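The cell at Plasstead had been rebuilding desktop computers for most of August when it stopped in the middle of a memory card insertion. The technician who looks after it for Narkden was standing at the bench.

"The arm pushed, felt resistance and kept pushing," she says. "It should have backed off at the first sign."

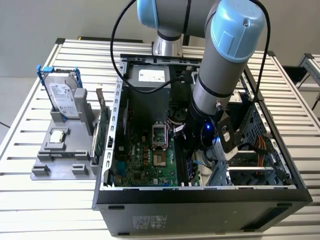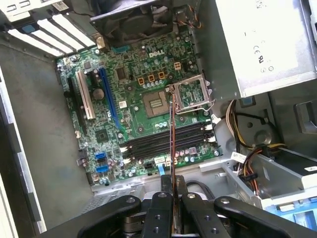 The log gave fault code 3597, a force limit error. The limit had been set to 2000 during a test and never put back. Two boards were cracked before she found it.

"I blamed the fingers first. I changed the pads and ran it again, and that's how we lost the second board."

Dindach, the firm that wrote the control software, now locks the limit behind a password. She has also added a rule of her own: after any test, the first insertion runs at low speed with a hand on the stop button.

"It costs us a minute," she says. "A board costs a lot more."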